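Search this site Enter keywords Go

Workplace Inspection Checklist: Main Hall, Flurkia Centre
Inspected 2024-12-19 by Remo Benedetti
Ratings: S (satisfactory), A (action required), N (not inspected)

1. Doors and exits
1.1 Glass doors open freely: S
1.2 Notices on glass do not obscure the view through the door: S
1.3 Clear path of 958 mm maintained to the exit: A
Comment: Boxes are to be kept away from the door swing. This item was also raised in November.

2. Portable fans
2.1 Wire guard secure, no gaps or bent sections: S
2.2 Cord undamaged and routed away from walkways: S
2.3 Test tag current: A
Comment: The tag on unit 11 has lapsed. The unit must be re-tagged before its next use.

The large black pedestal fan stands in front of a glass door, with cardboard boxes stacked at its base. Stored goods are to be moved clear of all fan bases, and cartons are to be flattened once emptied.
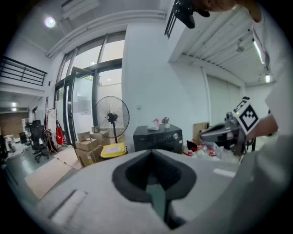

Omar asked that the boxes be allowed to remain in the hall until the Fornari delivery has been checked off, as the storeroom is full. The request is granted on condition that they are placed against the side wall.

3. Lighting and ceiling
3.1 Ceiling lights operating: S
3.2 Overhead pipe brackets: N
Comment: Access equipment was not available. Olivares to inspect.

4. Containers
4.1 Lids fitted and labels legible: S

Items rated A are to be corrected and initialled by the area supervisor before reinspection.

Facilities Office, Room 220 | Copyright Flurkia Centre | Back to top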